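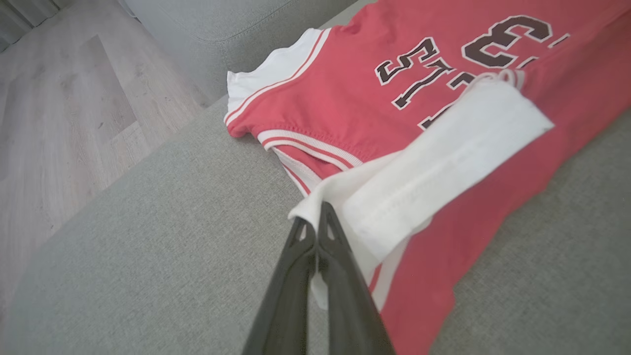
Posted by Itusport

So you want to run a laundry demo at your robot open day? Do it! I helped with ours in Kenbridge last March and folks loved it way more than the slides. Let me share how we set it up.

Start with one big, floppy piece of clothing. A red and white jersey with large dark numbers is great, since people can tell from the back row which way up it is (or isn't). Spread it over a light gray sofa so the colors pop, and don't smooth it out too much. A few creases make it way more interesting.

Next, send the gripper in low and slow. Go for a folded bit of plain cloth that sticks up, like the white panel on the jersey, and bring both fingers together on it. Stop there for a moment! Let everyone lean in and see how little fabric the tips need.

Then lift, pause, and set it down again. I keep each round to 2 minutes and let a visitor pick the next spot to grab. Cuffs and hems are crowd favorites.

If a grab misses, open up, back off and try again. Our Badberg group got 13 rounds in before lunch, and I talked through every one of them. Bring water, and tape your cables down before the doors open.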